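# calloway-returns

Free-text return reasons from one online store, with the category the store gave each return. 1363 rows, one CSV. Compiled by Everett Mercado. Last edited December 13, 2024.

Read this before you train anything on it.

## What's in the file

| column | meaning |
|---|---|
| `row_id` | integer, no gaps |
| `reason_text` | what the customer typed |
| `store_label` | category picked by store staff |
| `my_label` | category I picked, blind to theirs |
| `month` | month of the return, no year |

Customer names, order numbers and addresses were stripped. I searched for leftovers by hand and I still wouldn't bet the house that none slipped through.

## Where the labels come from

The store exported its returns through Sendex, which puts "changed mind" at the top of its dropdown. Guess which label is the most common. Plenty of rows marked "changed mind" have text like "zipper came apart" or "two left shoes." I don't believe the store's figures on why people send things back, and I'd be careful with anybody else's built the same way.

My own labels are one person's opinion. A second reader went over 100 rows and disagreed with me on some, mostly "too small" against "not as described."

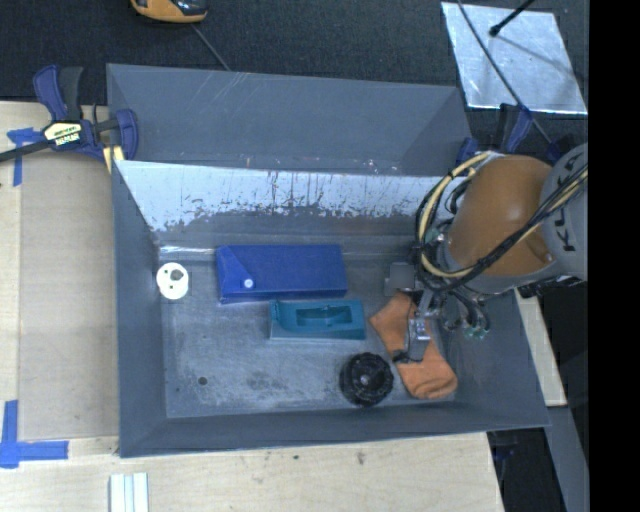

The original export had 2000 rows. I dropped the ones with an empty reason, a single punctuation mark, or the same text pasted over and over. Those rules are in `clean.py`. If you think they're too strict, change them and say so in your write-up.

## Known problems

- 57 rows mention more than one item but carry only one label.
- August is badly overrepresented. The store ran a sale and I can't separate that from anything else.
- "Meltbridge" in the text is a product line, not a place. One tagger I tried insisted it was a town.
- Sarcasm. "Great quality, lasted a whole wash" is a complaint.

## Please don't

Use this to score customers as "serial returners." There is no customer ID, and the text won't give you one. The Flundex loader can guess at repeat buyers from wording; I tried it and the matches were junk.

## License

CC BY 4.0. Corrections go in the issue tracker, with the `row_id`.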